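Home Help Exchange
Questions > Bathroom and Laundry > Storage

How do you keep toothpaste and other tubes in order when the bathroom has no cabinet?

Asked 18 Mar 2019
Viewed 169 times
Tags: small bathroom, baskets, tubes, rented apartment

Hello everybody. Please excuse my English, it is not my first language, but I will try to explain well.

We moved in October to a rented apartment and the bathroom is very small. There is a sink on the wall, a mirror without a cabinet behind, and one narrow glass shelf, 57 cm long. The contract says we cannot drill in the tiles. We are a family of four and everyone has own toothpaste, because my husband wants the strong mint, my daughter has braces, and my son accepts only strawberry. Then there is also hand cream, face cream, sunscreen, the ointment for the knees of my son, and the hair gel. All of this is in tubes. Tubes are very bad for a shelf. They do not stand if they are half empty, they roll, they fall in the sink, and the cap becomes dirty from below.

What I tried until now:

First a glass for brushes with the toothpaste inside. It turned over two times and the second time it broke.

Then a hanging organizer from Zoltport with suction cups. It has pockets from net and it looked nice in the store. The suction cups hold for some days and then in the night everything comes down with a terrible noise. I washed the tiles with vinegar before, as the instruction says. It did not help.

Then I put everything in one big box on top of the washing machine. It is stable, but in the morning everybody digs in the box and my husband took the knee ointment for toothpaste. He noticed in time.

I would like a solution that costs not more than 20 dollars and does not need drilling. I have one table in the hallway, just outside the bathroom door, where I can put something if it is not ugly. Is it a good idea to keep toothpaste outside the bathroom? And should tubes stand with the cap up or down? My mother always said down, but then the paste comes out when a child opens it.

Thank you in advance for every advice.

3 answers

Answer 1 (accepted, 31 votes)

I had almost the same bathroom for six years, so I can write what worked for us. I am also a foreigner here, so do not worry about the language.

Forget the suction cups. On tiles with a little structure they never hold, it does not matter what you wash with. There are adhesive hooks which hold better, but when you move out they can take the paint or the glaze with them, and then you speak with the landlord.

Use small open baskets and divide by use, not by person. We also started with one basket for each person and it was a mistake, because the hand cream and the sunscreen belong to all, and they traveled from basket to basket. Now we have one basket for teeth, one for skin and hair, and one small with a lid for medicine. The one with medicine must stay high and away from the others. Your husband will understand why.

The baskets should be plastic, with holes in the bottom or in the side if you can find them. Woven ones are prettier, but in a wet place they get a gray smell after one winter. Different colors are very practical for children who do not read yet. You only say "put it in the yellow one" and it goes there, at least on most days. I bought mine from Ollard, they were over 20 dollars for the set, but you can find similar ones for less if you do not need the lid.

About the height: measure your longest tube before you buy. If the basket is too low, a full tube falls out over the side. If it is too deep, the short ones disappear and you are digging again. For me the good height is a little more than half of the tube.

The hallway table is fine for toothpaste. It is even better than a wet shelf. Only put the brushes in the bathroom, they need to dry and they should stay by the sink. In the beginning it feels strange to take the paste from outside, but after one week it is a habit. If the table is wood, put a small mat under the baskets, or wipe the tubes before you return them. Dried toothpaste leaves a white ring on oiled wood and I had to sand mine.

On the cap: look at the shape of it. If it is wide and flat, the tube is made to stand on the cap and you can let it do so while it is full. If it is small or narrow, lay the tube down or lean it in the basket with the cap up. We keep all of them with the cap up now, also the ones with a wide cap, because it is easier to see if somebody did not close it. When the tube is almost finished, turn it over for the last days.

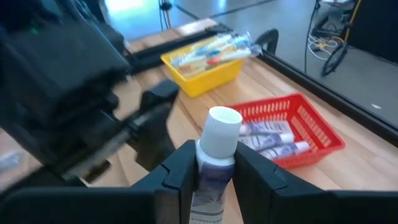
Toothpaste with the cap up, above the wooden table. Yellow basket farther back, red one to the side.

One more thing. Before you sort, take all tubes out and look at the date on the fold. I threw away a third of ours, and suddenly the problem was much smaller.

 Comment from the asker: Thank you very much, this is exactly what I needed. I measured, our longest tube is the sunscreen. I will try with two baskets first and the medicine goes on top of the wardrobe.

 Comment: Agree on the lid for medicine, but a lid does not stop a child. Height does.

Answer 2 (6 votes)

We use a tube squeezer, the kind with a key that you turn. Kobzar makes a metal one, but the plastic ones are also OK. The tube gets shorter and stays flat, and on the key it can even stand alone. It does not solve where to put the tubes, but they take less space and do not roll. With children you have to turn the key yourself, they turn it in the wrong direction and then it is open on the wrong end of everything.

A drawer divider for cutlery is also possible, if you have a drawer in this hallway table. You did not write if it has one.

 Comment from the asker: No drawer, unfortunately.

Answer 3 (0 votes)

Buy a Droretti cabinet, it stands on the floor. Or everybody can use the same toothpaste like in normal families.

 Comment: A cabinet on the floor needs space on the floor. Please read the question.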